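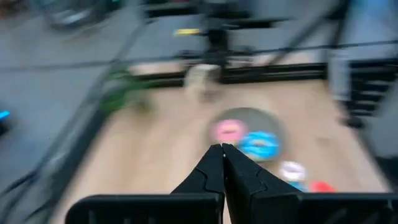
**Forum › Küche & Backen › Schmalzgebäck**

## Donuts mit blauem Guss: wird bei mir immer grau

**Teigschaber_Nord** schrieb:

Moin zusammen,

ich soll für das Sommerfest im August Donuts liefern, 80 Stück, und zwar in Blau. Hellblau, kräftiges Blau, egal, Hauptsache blau. Meine Schwester hat das zugesagt, ich war bei dem Gespräch nicht dabei.

Bisherige Bilanz: vier Versuche, vier Grautöne. Der letzte hätte als Fassadenfarbe durchgehen können. Ich nehme Puderzucker, Zitronensaft und flüssige Lebensmittelfarbe aus dem Supermarkt. Der Teig ist ein normaler Hefeteig mit etwas Kartoffel drin, der geht gut auf und schmeckt auch. Nur eben der Guss.

Was mache ich falsch? Bitte keine Antworten der Sorte »nimm doch Schokolade«.

---

**krapfenfrieda** schrieb:

Nimm doch Schokolade.

Nein, im Ernst: flüssige Farbe kannst du vergessen. Die ist so schwach, dass du die halbe Flasche brauchst, und dann läuft dir der Guss am Donut runter und sammelt sich in der Mitte. Pastenfarbe, Zahnstocher, fertig. Und lass den Guss eine Stunde stehen, Blau dunkelt nach. Wer sofort nachfärbt, hat am Ende Tinte.

---

**Ofenrohr86** schrieb:

> Pastenfarbe, Zahnstocher, fertig.

Wenn er weiter Zitronensaft nimmt, hilft ihm auch die Paste nur bedingt. Je nachdem, woraus das Blau gemacht ist, kippt es mit Säure. Spirulina zum Beispiel mag das gar nicht, und bei Rotkohl oder Schmetterlingserbse landest du bei Lila. Steht auf deinem Fläschchen irgendwo, was drin ist?

---

**Teigschaber_Nord** schrieb:

»Färbendes Lebensmittel (Spirulinakonzentrat)«. Aha.

Und der Saft war übrigens Omas Idee, damit es nicht so süß wird. Bei einem Gebäck, das in Fett schwimmt und dann in Zucker getunkt wird.

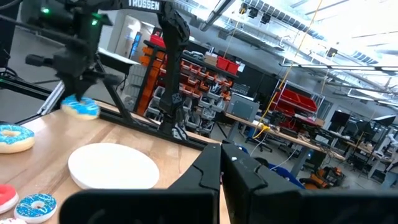 ## Antworten, Seite 2

**Malsidebäcker** schrieb:

Ich habe sieben Jahre lang in Malside in einer Backstube gestanden und möchte dem Säure-Alarm widersprechen. Ein Spritzer Zitrone hat bei uns keinen Guss ruiniert, allerdings haben wir synthetisches Blau genommen, das ist da robust. Grau kommt nach meiner Erfahrung viel öfter vom gelblichen Untergrund. Wenn der Guss zu dünn ist, scheint der frittierte Teig durch, und Blau über Goldbraun ergibt eben Matsch. Lösung: dicker anrühren. Er muss vom Löffel fallen und darf nicht rinnen.

Streusel drauf, solange der Guss noch klebt. Weiße auf Blau machen optisch am meisten her, und sie verdecken die Stellen, die man lieber nicht zeigt.

---

**Ofenrohr86** schrieb:

Er schreibt doch, dass er Spirulina benutzt. Was hat das mit eurem synthetischen Blau zu tun?

---

**Malsidebäcker** schrieb:

Das wusste er beim ersten Beitrag selbst noch nicht. Ich habe auf den ersten Beitrag geantwortet. So funktionieren Foren.

---

**krapfenfrieda** schrieb:

Könnt ihr das bitte im Thread »Hefe: frisch oder trocken« austragen, da ist noch warm vom letzten Mal.

@Teigschaber: Milch statt Zitrone. Macht den Guss außerdem deckender. Und erst glasieren, wenn die Dinger richtig ausgekühlt sind. Auf lauwarmem Gebäck zieht alles ein und glänzt hinterher wie eine alte Aktentasche.

---

**zuckerskeptiker** schrieb:

Darf man fragen, warum Essen überhaupt blau sein muss? Es gibt in der Natur kaum etwas Blaues, das man freiwillig isst. Heidelbeeren sind innen grün, und blauen Käse mag auch nicht jeder. Ich finde, das Auge weiß schon, wovor es warnt.

---

**Teigschaber_Nord** schrieb:

Darf man fragen. Die Antwort steht im ersten Beitrag und ist mit mir verwandt.

---

**Horkgate_Hanseat** schrieb:

In Horkgate gab es früher am Hafen einen Stand, der hatte nur zwei Sorten: blau und nicht blau. Die blauen waren immer zuerst weg. Geschmeckt haben sie identisch, ich habe das über mehrere Sommer hinweg gewissenhaft überprüft.

Mein Senf zur Technik: eine winzige Menge Weiß (Pulver oder Paste) in den Guss, bevor das Blau reinkommt. Dann leuchtet es. Mit reinem Puderzuckerguss wird er immer ein bisschen glasig.

---

**Malsidebäcker** schrieb:

Weiß ist Geldverschwendung. Dick genug anrühren.

---

**Horkgate_Hanseat** schrieb:

Dick genug anrühren ist Zuckerverschwendung. Außerdem bricht er dann beim Reinbeißen ab und liegt auf dem Hemd.

---

**Ofenrohr86** schrieb:

Ich gebe dem Hanseaten ungern recht, aber er hat recht. Nach drei Stunden an der Luft ist so ein dicker Deckel wie Fliesenkleber.

---

**Teigschaber_Nord** schrieb:

Zwischenstand: Pastenfarbe gekauft, Milch statt Zitrone, Guss dick, ohne Weiß. Ergebnis ist eindeutig Blau. Sehr Blau. Meine Zunge auch, und laut meiner Schwester die Türklinke.

Nächstes Problem: Transport. Das Fest ist draußen, und die Fahrt geht über die Kopfsteinpflasterstrecke. Stapeln fällt wohl aus?

---

**krapfenfrieda** schrieb:

Stapeln fällt aus. Flache Kisten, Backpapier drunter, nebeneinander, und im Auto die Lüftung an. Wenn du dort auf Tellern anrichtest, dann pro Teller nicht so viele, sonst kleben sie am Rand zusammen und die Leute nehmen aus Versehen zwei. Ein paar andersfarbige dazwischen schaden nicht, gelb zum Beispiel, für Gäste wie unseren Skeptiker.

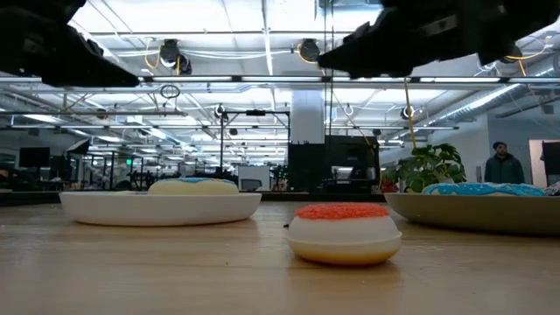

*Hell, mit einem dünnen Streifen Hellblau: die Kompromissvariante auf dem weißen Teller links.*

**zuckerskeptiker** schrieb:

Der blasse links wäre für mich in Ordnung. Den Streifen würde ich abkratzen.

---

**Malsidebäcker** schrieb:

Gelb deckt übrigens noch schlechter als Blau. Nur damit hinterher keiner sagt, ich hätte nichts gesagt. Und wenn beide Schüsseln nebeneinander stehen, unbedingt zwei Löffel. Grün will auf so einem Fest keiner erklären müssen.

---

**Teigschaber_Nord** schrieb:

Danke euch, auch für die Teile, die nicht für mich bestimmt waren. Ich backe morgens ab fünf, glasiert wird ab acht. Das mit dem Weiß probiere ich an einem halben Blech aus und berichte.

---

**Horkgate_Hanseat** schrieb:

Bitte mit Blindverkostung.

---

**Ofenrohr86** schrieb:

Wie soll man denn eine Farbe blind verkosten?

---

**krapfenfrieda** schrieb:

Mal was anderes: Was machst du mit den Teigresten aus der Mitte? Ich frittiere die mit und rolle sie in Zimtzucker, die kommen bei mir nie bis zum Buffet.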